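Whitfield lab sets its equipment plan for hand-held grippers

The robotics group at Whitfield has decided how it will spend its equipment money for the coming year. The plan was presented in February by Samina Butt, who leads the purchasing. The largest part goes to hand-held grippers, which people use to record simple table tasks, and no new robot arm will be ordered before the autumn.

The group will buy 13 grippers from the supplier Skitus. Three of them stay in storage as spares. Last year the work stopped several times when a finger was bent and the replacement needed weeks to arrive – this delay cost more than the part itself, Butt said.

A smaller sum, 500 dollars, is reserved for household objects and cleaning material. Kenji Rosenthal, who plans the recordings, had asked for more, but he accepted the amount after the first price list was corrected.

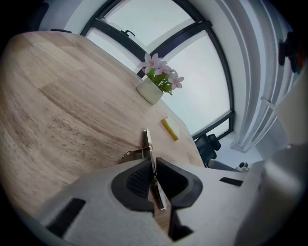
Still open is the question of service. Skitus offers a yearly contract, while Mortimer Tran would prefer to train two members of the group to do the repairs in the house. He has asked the supplier for a price on single fingers and screws. The answer is expected before the order is signed, and the contract can also be added later – then at a higher rate.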